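Cuaderno de taller, célula Sitero
13 de agosto de 2023
Anotado por: Wayne Penrose

Objeto de la entrada: mantenimiento de las pinzas manuales de la célula y revisión de las almohadillas de contacto.

Se inicia la intervención con la célula fuera de servicio y el registro detenido en el ciclo 2068. La última sustitución de almohadillas consta en el ciclo 438, por lo que el juego actual ha superado ampliamente el intervalo previsto en la hoja de Draltance. Queda pendiente decidir si dicho intervalo se mantiene o se reduce; la consulta se ha remitido a Núñez.

Articulaciones. Se comprueban los pasadores de los brazos curvos y los insertos de color cobre de los orificios. Sin holgura apreciable a mano. No se aplica lubricante. En la pinza 2 se reaprietan los tornillos de la placa blanca superior; uno de ellos giró casi un cuarto de vuelta antes de hacer tope. Se marca con rotulador para controlarlo en la próxima revisión.

Cableado. Se verifica el conector del motor y se repasa el cable hasta la salida. Conviene dejarlo colgar sin tensión por el lado del operador, conforme a lo acordado con Jikinside.

Almohadillas. El material gris presenta desgaste y deshilachado en los bordes, así como esquinas rozadas. El adhesivo conserva buena sujeción. Se acuerda no retirarlas hoy y realizar antes una sesión de contraste con prendas blandas, a fin de disponer de una referencia con el juego usado. Se emplea la gorra negra sobre el soporte redondo de madera, con las dos pinzas en la mesa blanca.

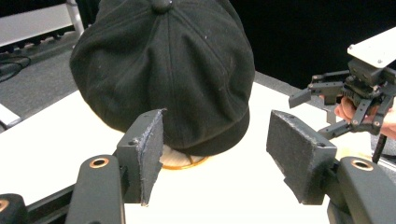
La secuencia se repitió más de 27 veces sin modificar la apertura. En varias tomas la visera se deslizó ligeramente al cerrar; se anota como dato provisional, a la espera de repetir el ensayo con almohadillas nuevas. No se ajustó la fuerza de cierre entre tomas.

Pendiente:
Solicitar a Draltance dos juegos de almohadillas del mismo espesor.
Cepillar la gorra antes de la próxima sesión y anotar si queda pelusa en las almohadillas.
Revisar el tornillo marcado de la pinza 2.
Incorporar la respuesta de Núñez a la hoja de mantenimiento.

La célula queda operativa con las almohadillas actuales. Etiqueta de aviso colocada en el armario de control.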